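Speaker notes, gripper comparison talk
Perkbridge meetup, October 27, 2018
(slides 1 to 14, skip 11 if we're running behind)

Slide 1. Title

Hi everybody, thanks for coming out. Wait for people to find seats. Mention that the slides go up on the Perkbridge page afterward so they don't need to photograph every single one.

So I've spent most of September squeezing small boxes. That's the talk! I had two sets of finger pads, one handheld gripper, and a stack of stuff from our packing shelf, and I wanted to know which pads I should put on the arm before we go any further with the Flokaletti project. I'm going to tell you what I did, what I'd do over, and which pads I ended up with.

Slide 2. Why a handheld gripper at all

Ask: who here has taught an arm by dragging it around? (Hands.) Okay, keep your hand up if you enjoyed it.

We were doing it that way in Zeltovstead last year and it wore me out. With a handheld tool, I'm the arm. I pick the box up, I put it down, the camera on the gripper records the whole thing, and I can do a lot of tries in an afternoon. The fingers are the same shape as the ones on the real arm, so whatever I learn about the pads carries over pretty well. Pretty well! More on that at slide 10.

Slide 3. The two contenders

Pad A is the smooth one. Plain soft rubber, cheap, easy to wipe down, and it's what came on the gripper when we got it.

Pad B is the textured one. It has a fine grid over the face, and it gives a bit when you press on it. I'll pass one of each around. Please pass them BACK this time.

The Kuusisto folks lent us a third kind, a sort of ribbed finger, but it arrived too late to get a fair shake so I've left it out of the numbers. If you want to hear about it, grab me at the break.

Slide 4. What the camera sees

This is the view I stared at for a month. Wide lens, very round, everything bends. Let people look at it for a few seconds before talking.

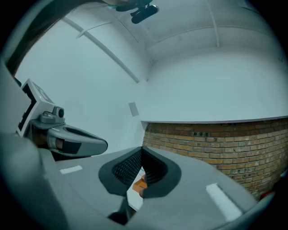 Textured pads on the handheld gripper, small cardboard box in the gap.

Point at the gap between the pads. They face each other and make a V, and the box shows up right through it. I love this view for comparing pads, since you get both contact faces and the object together. The other thing I want you to notice is how much ceiling you get with a lens this wide. People always ask me if that's a waste. I don't think so. When you're working out how the tool moved, a ceiling is a nice steady thing to have up there, and so is a brick wall.

Then point out the small camera on the arm at left, and the square panel behind it with the black markings. If anybody asks about tags, say we'll get to it on slide 9 and keep going or I will lose ten minutes.

Slide 5. The test, such as it was

Pick up, lift to shoulder height, tilt, hold, put down. Same box sizes for both pads. I did 201 tries in total and I logged every one by hand in a spreadsheet, then again from the video, and the two logs did not agree (pause for laugh, hopefully).

The disagreements were mostly slips. I'd feel the box shift and write "slip," and then the video would show it hadn't moved enough to care about. Or the other way around, which is worse. After that I went with the video every time.

Slide 6. Results, cardboard

Textured pads win on cardboard, and it isn't close. The smooth ones are fine as long as you grab the box square. Come in at an angle and the box wants to rotate around the contact point, and once it starts, it keeps going. The textured pads give you a little forgiveness there.

Don't read the chart out loud. Just say "taller bar is better" and move on.

Slide 7. Results, shiny stuff

Plastic wrap, glossy mailers, a couple of tins. Smooth pads come back strong here. On a clean tin I couldn't tell the two apart, and on the mailers I slightly preferred smooth. If all you ever pick is shiny, save your money.

Slide 8. Dust!

My favorite slide. Cardboard sheds, and the grid fills up with fuzz. By the end of a long session the textured pads were gripping noticeably worse than they did at the start, and I blamed my own wrist for two days before I thought to look at them. A stiff toothbrush fixes it. Tape works too but leaves gunk.

I now brush the pads every time I change the battery. Put it on your checklist, seriously.

Slide 9. Cameras and tags

Okay, tag people, here's your slide. Short version: lens distortion is strongest toward the rim, so a tag that sits out there looks tilted and squashed. You need a decent calibration for your own lens before you trust a position from it. I used the default numbers for the first week and had to redo 9 sessions. Learn from my pain.

Also, lock your exposure. A bright white ceiling will push auto exposure down and then your black pads turn into one black blob, and good luck seeing the texture.

Slide 10. Does it carry over to the arm?

Mostly. My hand is cheating the whole time. When a box starts to go, I squeeze harder without thinking, and the arm doesn't do that unless you tell it to. So the smooth pads looked better in my hand than they did on the arm. The textured ones dropped off less, and that's really what settled it for me.

If I did this over I'd put a force limit on the trigger so I couldn't help it along.

Slide 11. Controller settings (skip if short on time)

Close speed mattered more than I expected. Slow close, then a firm hold. A fast close knocks light boxes out of line before the second pad even arrives. Table's on the slide, they can read it later.

Slide 12. Wear

We're at 4,000 closes on the first textured set. The edges are starting to look tired but the middle is fine. I don't have a number for when they die yet. Ask me again next year.

Slide 13. What I'd buy

Textured for boxes, smooth for a shiny-only line, and a spare set of whichever you choose, in the drawer, before you need it. We're going textured for Flokaletti.

Slide 14. Questions

Likely ones: cost (cheap, look at the handout), suction (different talk, different headache), can I try it (yes! it's on the table by the door, box included, please don't drop it).

Get the pads back.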